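Tridthorpe robotics club, the end of the simulator term

We finished the simulator half of the club year on Monday. I said I would write up how it went before I forgot the details, mostly for whoever runs it next year, and partly for the parents who keep asking why their kids come home talking about sofas.

The background is short. The club used to spend its first months building hardware. By June we would have one arm that worked on good days and a queue of students waiting to touch it. This year Toàn Đồng suggested starting in simulation and leaving the real arm in its cupboard until everybody had written something that ran. I was against it at first. I thought they would get bored looking at a screen.

They did not get bored. Each pair of students got a laptop, a copy of the living room world Toàn had set up, and a budget of 400 attempts for the whole term. The budget was Shivam Solanki's idea. Without a limit, students change one number, press run, change it back and press run again. With a limit they started arguing before they pressed run, and the arguing is where most of the learning was.

The four pairs named their own teams. Ngô and Drevard were the two that kept the best logs. Wultico kept the worst log and had some of the better code, which made it hard to help them when something broke.

The last task was the book task. The arm has to work near the sofa, deal with a book, and stop within 60 seconds without hitting the furniture.

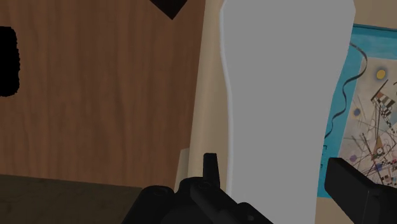
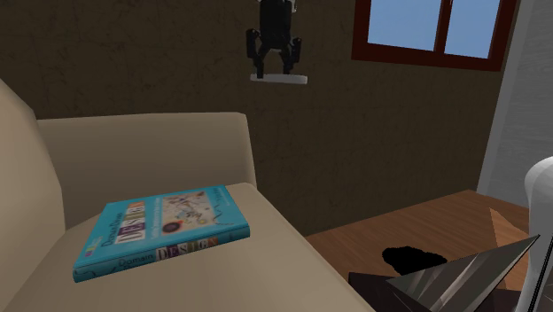

I had underestimated how much time we would spend on where the camera is. Students who had only ever looked at the room from one side wrote code that made sense from that side and fell apart from any other. We had a long session on coordinate frames after that, with masking tape on the classroom floor and a student standing in as the gripper. In the wider of the two views the book is lying flat on the seat with the armrest right behind it, and that armrest caused more failed runs than anything else in the term. From straight overhead it is easy to plan as if the seat were a plain table. Drevard's first planner did exactly that, and the fingers went into the armrest on every run until they added a check on the path coming in.

The other big lesson was about thin objects. A flat book on a soft-looking seat gives you very little to hold. Ngô spent three weeks trying to pick theirs up directly. In the end they pushed it toward the front of the seat until part of the cover hung over, then took hold of that part. It is slow and it used up most of their time allowance, but their log shows clearly when they changed their minds and why, and I gave them full marks for the log.

Wultico went for speed. Their arm moved well and they had the shortest run of anyone, but they had tuned everything to one starting position. When Shivam turned the book a little before the final round, their code reached for where it used to be. They took it fairly well. One of them asked if the turn counted as cheating, and we had a decent talk about what a test is for.

Scoring was out of 5 for each part: the run, the code, the log. I would change that. The run got all the attention on the day, and two pairs hardly cared about the other scores until they saw the totals. Next year I would show the log scores every week.

A few practical notes for next time.

The school laptops can run the room but get loud and slow with the detailed textures turned on. Turn them off for practice and on for the final.

Save the settings file outside the shared folder. We lost an afternoon to that.

Pairs worked better than groups of 3. We tried both in the first weeks and there was always one person watching.

Give the thin object task later, after they have had some success with blocks and mugs. Toàn disagrees with me on this and thinks the early frustration was useful. We have not settled it.

The real arm comes out of the cupboard after the break. It needs a new cable and someone has to find the power supply – I think it is in the box with the old line-following cars. The first job will be to run Drevard's path check on it at low speed, with a cushion and a library book.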